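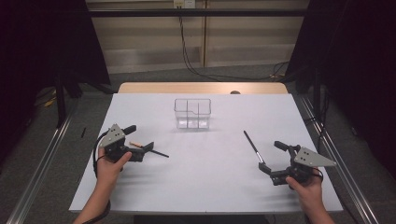 Hema Kartha asked me before I left whether a tea packing plant was worth a whole morning, and said she would have spent it at the coast. I went anyway. Cokano opens its packing hall at Irnholm to visitors for a few days each October, and I had wanted to see the blending room for a long time.

The bus from the station stops at the lower gate. Visitors use the upper one, so allow for the walk up the hill. We signed in, left our bags in lockers and were given hairnets and gray coats. There were 9 of us in the group. Rogério Moura led the tour and kept it moving.

We started in the warehouse. The tea arrives in paper sacks stacked on pallets, with the lot number stenciled on the side and a sample tin for each lot kept on a shelf by the door. Sacks from different gardens are stored in separate bays. The room is kept dry and fairly cool, and strong-smelling goods are not allowed in it. A man in our group was asked to leave his oranges in the locker.

The blending drum is upstairs. It holds 3000 pounds and turns slowly, with fins on the inside that lift the leaf and let it fall. Moura said a batch takes less time than people expect, and that running it too long breaks the leaf and makes dust. The dust is sifted out and goes into tea bags. It was too loud to ask much up there, and the viewing platform only fits half a group, so we went in turns.

The tasting room was the best part. Fouad Harb had a row of white cups set out along the counter and was working down it with a spoon. He weighs the same amount of leaf for every cup and uses a timer for the steeping. We each tried three. The first was a black tea with a malty taste, the second was a green one that I found bitter, and the third was the house blend. I could tell the house blend from the others but could not have named anything in it. Harb tastes up to 76 cups on a busy day and spits nearly all of them out.

The packing lines were partly stopped for cleaning, so we saw only the carton line running. Cartons are filled, weighed and sealed, and the light ones are pushed off to a side tray. A woman at the end was filling the tray back up by hand with a scoop.

The tour ends in the shop. Prices are a little lower than in town, and broken-leaf bags are sold by weight from a bin near the register. I bought a bag of the malty one and a small tin for Hema. The cafe had soup and rolls and closed at two. The return bus was late, and the shelter at the lower gate has no bench.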